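## 4. Checking the garment detector before you let it plan

The Torvik planner will act on whatever the detector hands it. It doesn't ask twice. The release notes for Prerden 3 say soft items are "handled out of the box," and we'd treat that as a hope until you have run the steps in this section on your own bedding.

You need a finished head camera calibration (section 2) and a build from September or later. Older builds load the clothing model without complaint and then ignore it.

1. Put the arms in **Hold**. Do not use **Idle**, which lets the planner preempt.
2. Open Janley and pick the head camera stream. Turn on **Masks** and **Self-filter**.
3. Leave the confidence slider at 40. Raising it makes the display look cleaner and hides the mistakes you are here to find.
4. Look for one mask per garment. White bedding should carry no mask at all. Pay attention to creases and to pillow edges, where the detector likes to invent a sock.
5. Check that hands and forearms are removed by the self-filter. Cables and straps are not in the robot model, so expect leftovers near the wrists.

> **Caution:** A leftover wrist mask can be picked as a grasp target. The planner will then try to reach for its own arm. The collision check usually catches this. Keep the stop button in your hand anyway.

6. Save a snapshot and compare it with a view like this one, which has a teal shirt and a black garment on a white duvet and both hands in view. Two garment masks is a pass.

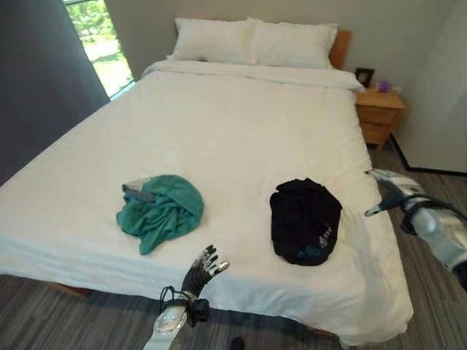 7. If a printed graphic gets its own mask, set `merge_inside` to `true` and repeat from step 4. Fosero's tuning guide suggests retraining instead. Try the flag first.
8. Switch the planner to **Dry run** and read the log. Error 106 means a mask had no usable depth, a common result with dark fabric.

**Note:** The "fold readiness" score in the side panel can be ignored. We have seen it go up with the lens cap on.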